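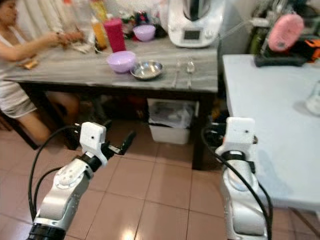 Why would anyone start a letter-writing habit in the middle of August, when it's too hot to rest your arm on the paper? I suppose I missed the mail - I missed having something in the box that wasn't a bill or a flyer for gutters, and I finally worked out that people who get letters are mostly people who send them.

15/08/2020

So I am on my fourth week of it now, and I wanted to put down how it has been going while I still remember the early part. I have an awful memory for beginnings. I can tell you how nearly everything in my life ended and hardly a thing about how it started, and I would like to do better with this one.

The box of paper came out of the hall closet, from under the good tablecloth. I must have bought it years ago at the Aubert shop downtown, back when they still had the stationery counter along the window and you could try the pens on a little pad. It is cream colored with a faint line around the edge, and there were 25 sheets left and a good many more envelopes than that, which tells me I once ruined a lot of first pages. I still do. I ruined two this morning, one because I spelled my own street wrong and one because I started complaining in the second line, and I don't think a letter should complain before it has at least said hello and asked after somebody's knees.

My aunt got the first one. She is out in Nistimari, 268 miles from here, and we talk on the phone every couple of weeks, so I worried she would think it was silly. She called me up the minute it arrived and read it back to me out loud, the whole thing, with comments! I had forgotten half of what I put in it. Then she said she wasn't going to answer on the phone because that would be cheating, and she hung up on me, very cheerful about it. Her reply took nine days. It was written on the backs of three recipe cards, and it was mostly about her tomatoes and a feud over a hedge that I have been hearing about since I was in high school, but there was a part near the bottom about my mother as a girl that I had never heard before. They used to walk to the creamery together on Saturday mornings, she wrote, and my mother would sing the whole way there and refuse to sing on the way back, and would never say why. I have read that part I don't know how many times. I think it's the kind of thing you don't say on the phone, with the kettle going and somebody at the door.

(I have just realized I named a Saturday up there, but I'm leaving it, it was her word.)

The second letter went to my old college roommate and I have heard nothing at all, and I am trying to be grown up about it. The address may be stale. The third was to my cousin's boy, who is seven and answered with a drawing of a shark and the one word THANKS, which I have put on the refrigerator next to the pharmacy calendar. He is owed a proper reply, and I mean to ask him a great many questions about the shark.

What has surprised me is how slow it makes me. I used to think I had no news. The days have been so much alike this summer, and on the phone I say "oh, nothing much" and mean it. But a page is a page, and it wants filling, and once I'm sitting there I find that I did see the mail carrier trying to reason with a goose, and that the bakery has gone back to making the seeded rolls, and that I've been having a long argument with myself over whether to paint the back bedroom. Last night I wrote a page and a half about the thunderstorm and the smell of the street afterward. I doubt anyone needed it, but I enjoyed it so much I let my supper go cold.

The pen is a different matter. I started with the fountain pen from my retirement party, a Jikura, very handsome in its case, and it leaks. It leaked on my fingers and on the blue blouse and on a perfectly good letter to the dentist's widow. I cleaned it the way the leaflet says, with cool water and a great deal of patience, and it behaved for one whole evening and then leaked again. Now I use a plain ballpoint from the bank, and my handwriting looks like a shopping list, but it gets there. I may take the Jikura in to be looked at when things are a little easier. It deserves a second chance, and I would like to get that ink color back - it was a dark green, like old bottles.

Stamps I am fussy about. I bought the ones with the barns on them, and I'm saving the last few for people who would notice. The clerk asked if I was doing invitations and I said no, only letters, and she told me her grandfather wrote one every night of his life after supper and they found 140 of them in a trunk, never sent, all addressed to his brother. I thought about that the whole walk home, and I had stopped on the corner to look at the dahlias before I noticed I'd gone right past my own gate. I do want to send mine. I put the stamp on first now, before I've written a word, so that I'd be wasting it otherwise.

For September I have an idea that may be foolish. There's a reading group out at the Bindurero library that matches people up as pen friends, strangers mostly, and they send you a name and one fact about the person and leave the rest to you. I filled in the form on my lunch hour. For my one fact I wrote that I was once bitten by a swan, which is true, and which ought to give somebody a place to begin. I changed it twice and then changed it back.

It's past ten and the fan is making that ticking sound. I have the envelope for the shark letter ready and I still haven't decided whether to tell him about the swan too. Probably yes. I'll walk it down to the box in the morning before it gets hot, and get rolls on the way back.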